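Premovix Service Desk
Ticket 700-12
Subject: Grip fault 11 on folded cloth, arm holds in closed position at vanity
Product: Omuson arm, two-finger gripper
Site: Verkano bathroom site
Reported by: Bíró household trials
Assigned to: Norbert Sárközi
Priority: Normal, raised to High on second report
Status: Awaiting parts

Summary

During the washcloth task the gripper closes on the folded cloth, reports a good grip, and then raises fault 11 (finger position mismatch) when the lift begins. The arm stops where it is with the fingers closed. The cloth stays in the grip. Power to the gripper is kept on, so the fingers do not open by themselves, and the operator has to release them from the pendant.

On the second report the release command was refused twice before it was accepted. That is the reason for the change of priority.

Report as received

"Arm goes down to the cloth right of the sink, closes, starts to lift and stops. Red banner with 11. Cleared it and ran again, same thing on the third try. Works fine on the toothpaste box and on the bottle. Only the cloth does it. Second session: pressed Release and got 'command rejected, axis busy'. Pressed again, same. Third press opened it. Did not touch the arm while it was stopped."

Setup

Single arm beside the vanity. The cloth is folded and placed at the right end of the counter, on the stone, with no mat under it. Approach is from above with the gripper vertical. Close height is taught by hand at the start of the session and is not corrected afterwards. Wrist camera on for all runs. Software as delivered in April, no local changes reported.

Task steps, from the site's own sheet:

1. Move to wait position over the counter.
2. Move down to close height.
3. Close at force setting 9.
4. Hold for the settle time.
5. Lift.
6. Turn the wrist and place.

The fault is raised between 4 and 5 in every case logged so far.

Views of the cloth task, room and wrist
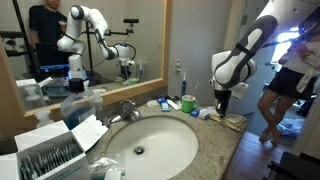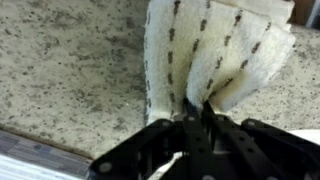
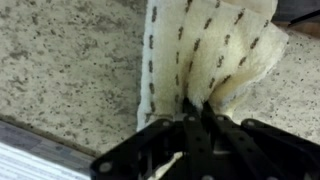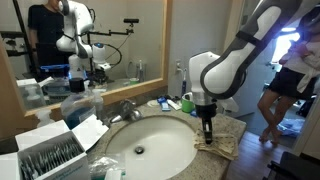
Diagnosis log

Entry 1, N. Sárközi

Log files received and opened. Fault 11 compares the finger position at the end of the settle time with the position 200 ms into the lift. If the difference is above the limit, the controller assumes that the object has slipped or that a finger has lost its drive, and stops.

In the faulted runs the fingers are still closing when the settle time ends. The movement is small and slow. It continues into the lift and takes the reading past the limit. Motor current is normal throughout. No sign of a lost drive.

Thick cloth keeps compressing under a constant force, and several layers take longer to settle than one. A box or a bottle stops the fingers at once, which agrees with the report that only the cloth gives trouble.

Asked site to confirm the settle time in use.

Entry 2, site

Settle time is at the default. Nobody has changed it. Force setting was raised to 9 early on, when the cloth was being dropped at the old value.

Entry 3, N. Sárközi

The default settle time was chosen for rigid objects. A higher force makes the drift larger in the first part of the hold, so raising it to 9 probably cured the drops and brought on the fault.

In both wrist views the two fingers meet at the lower end of the cloth, with the folds spread above the pinch. The fabric is bunched where it is held. An uneven bunch of this kind can also shift between the fingertips when the weight comes on, and the controller cannot tell that apart from compression. Both would be reported as 11.

Requested three tests:

Test A: force 9, settle time doubled, cloth folded as before.
Test B: force lowered by two steps, settle time doubled, cloth folded as before.
Test C: force 9, default settle time, cloth opened out to a single layer.

Everyone is to stay outside the marked reach of the arm while it is powered, including when it is stopped on a fault. A stopped arm with a closed gripper is still live. Please keep the emergency stop in the operator's hand for all three tests.

Entry 4, site

Test A: fault on one run, others complete.
Test B: no faults. One drop during the wrist turn.
Test C: no faults.

Close height was taught again before Test B because the fingertips were touching the stone. We could hear it.

Entry 5, N. Sárközi

Test C points to the layers. Test A shows that the longer settle time helps but is not enough at force 9. Test B can't be compared directly with A, as the close height was changed between them. Please do not reteach in the middle of a set, or if it has to be done, run the earlier test again afterwards.

The contact with the counter needs its own line here. If the tips press on the stone during closing, the finger linkage carries a side load and the position reading is offset until the arm lifts clear. The offset then disappears in the same window that fault 11 is watching. This could account for the remaining fault in Test A.

Asked for Test A to be repeated at the new close height.

Entry 6, site

Test A repeated at the new height. No faults.

Entry 7, N. Sárközi

Good. Two causes, then, which add together: slow compression of the folded cloth, and fingertip contact with the counter at the taught height. Either alone stays mostly within the limit at the longer settle time.

Still open: the rejected release.

Entry 8, N. Sárközi

Release fault found in the log for the second session. When 11 is raised during the lift, the arm controller keeps the lift move in its queue as "paused". The gripper treats a paused move as an active one and refuses any open command, to prevent an object being let go in mid-air. The pause times out and the move is cancelled, after which Release is accepted. The operator's third press fell after the time-out.

The interlock is doing what it was written to do, but the pendant gives no hint that a time-out is running, and "axis busy" is a poor message for an arm that is visibly standing still. An operator who sees a refused command on a stopped arm may be tempted to pull the cloth out by hand. This must not be done. The paused move can be resumed from the pendant, and the fingers are at full closing force.

Passed to the software group as a separate defect, linked to this ticket.

Entry 9, N. Sárközi

Fingertip pads: the site reports a scrape mark on one pad after the counter contact. Pads are a wear part and a pair has been ordered. Check the tip alignment after fitting, using the gauge card. If the tips do not meet along their full width, return the gripper and do not bend the linkage.

Workaround until the update

Set the settle time to twice the default for any cloth task.
Teach the close height with the cloth removed, then raise it by one step.
Leave force at 9. Go lower only if the wrist turn is slowed as well.
After fault 11, press Cancel Move first, then Release. Do not press Resume.
If Release is refused after Cancel Move, press the emergency stop and call the desk. Do not reach in.
Note each fault 11 with the run number and whether the fingertips touched the counter.

Update 16th July

Software group confirms the release defect. The fix cancels the paused move automatically when the operator presses Release and asks for a second confirmation if the gripper is above the surface height. The "axis busy" text will be replaced. No change is planned to the fault 11 limit itself, as a wider limit would hide real slips.

Site has run the cloth task with the workaround in place and reports no further stops. Pads not yet delivered. Ticket stays open until they are fitted and the alignment check has been returned.

Linked items

Release refused while lift is paused (software)
Settle time default for soft objects (documentation)
Pad order, one pair (stores)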